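Ticket 1749, Clesside printer portal
Status: still open
Feb 26, 2020

Hi again! Restarted the Rarkeck twice, reinstalled the driver (version 8, as you asked) and it's still dropping the colour on every second invoice. Drives me bonkers.
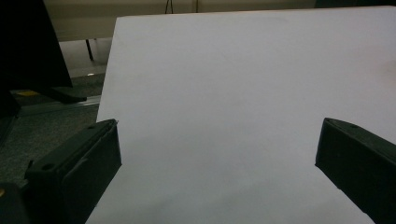

Test page 29 went through at lunch and the queue says "completed", no errors. Trouble is, I'm after our logo and a Gunia address block, and a big pale sheet with nothing on it is no good to my customers! Should I try the other tray?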